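Storkum Housing Co-operative Ltd
Minutes of the Board Meeting
January 18, 2018, Nassar Room, 6.30 pm

Present: Anqi Fu (Chair), Yichen Feng (Secretary), P. Hallam, R. Odgers, M. Tran
Apologies: L. Beattie
In attendance: K. Drury (Office Manager)

1. Opening and apologies

The Chair opened the meeting at 6.34 pm. Apologies were accepted from L. Beattie, who had sent comments on item 5 in writing. A quorum was present.

2. Declarations of interest

R. Odgers declared that her brother-in-law is employed by Cukard, which has quoted for the audit. She offered to leave the room for item 6 and the Board agreed. No other interests were declared.

3. Minutes of the previous meeting

The December minutes were taken as read. P. Hallam asked that item 7 be corrected to show that he abstained from the vote on the signage and did not vote against it. With that change the minutes were accepted as a true record.
Moved: M. Tran. Seconded: R. Odgers. Carried.

4. Matters arising

4.1 Insurance renewal. K. Drury confirmed the directors' and officers' policy has been renewed on the same terms. The certificate is in the Board folder.

4.2 Register of members. The Secretary reported that the register now stands at 973 members after the removal of duplicate entries left over from the old system. Several people had been listed under both a maiden and a married name. P. Hallam asked whether those removed had been told. The Secretary said letters had gone out to everyone whose entry was changed and two replies had come back, both satisfied.

4.3 Dreltness Street lease. Still with the solicitor. The landlord wants the make-good clause left as it is. Carried over to the next meeting. 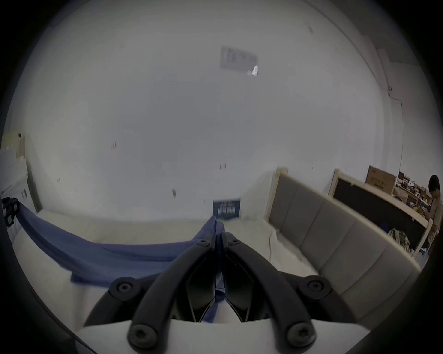

5. Review of the Board charter

The Secretary spoke to the draft circulated with the papers. The main changes are to director terms, the delegation of spending and the handling of confidential papers.

Terms. The draft limits a director to three consecutive terms of three years. M. Tran supported the limit but thought it should count from the next election, so that the two longest-serving directors do not both go in the same year. L. Beattie's written comments made the same point. The Board agreed that service before the next annual general meeting will not be counted.

Delegations. The draft lets the Office Manager approve single purchases up to $1000 without reference to the Board. R. Odgers asked whether this included recurring costs such as software. The Secretary said the wording was unclear. It was agreed that recurring costs will be assessed on their yearly total.

Confidential papers. There was a long discussion on whether directors may keep their own copies of papers after leaving the Board. P. Hallam felt a director might need them if a decision was challenged later. The Chair preferred that copies be returned and access given on request — the office holds a full set in any case. The Board favoured the Chair's approach, but wants the solicitor's view before the clause is settled.

Resolved: that the charter be adopted in principle with the changes above, other than the clause on confidential papers, and the final text brought to the next meeting.
Moved: Y. Feng. Seconded: M. Tran. Carried.

6. Appointment of auditor

R. Odgers left the room at 7.22 pm.

Quotes were received from Cukard and from the current auditor. The Cukard quote was lower but did not cover attendance at the annual general meeting. The Board asked K. Drury to get a revised figure with attendance included. No decision was made.

R. Odgers returned at 7.31 pm.

7. Annual general meeting

Notice must reach members at least 30 days before the meeting. Nominations for directors will close 20 days before. Two positions are up for election. The Chair asked directors whose terms are ending to tell the Secretary whether they intend to stand again.

M. Tran asked if proxy forms could be sent by email this year. The rules allow it where a member has agreed to electronic notices. K. Drury will send paper forms to the rest.

8. General business

P. Hallam noted that the side door was locked when he arrived and asked that it be open from 6.15 pm on meeting nights. K. Drury to arrange.

9. Actions

Follow up solicitor on Dreltness Street lease and confidential papers clause — Y. Feng
Redraft charter — Y. Feng
Revised audit quote — K. Drury
Proxy forms and side door — K. Drury
Draft notice of annual general meeting — A. Fu

The meeting closed at 8.05 pm.

Signed as a correct record: ______________________ (Chair)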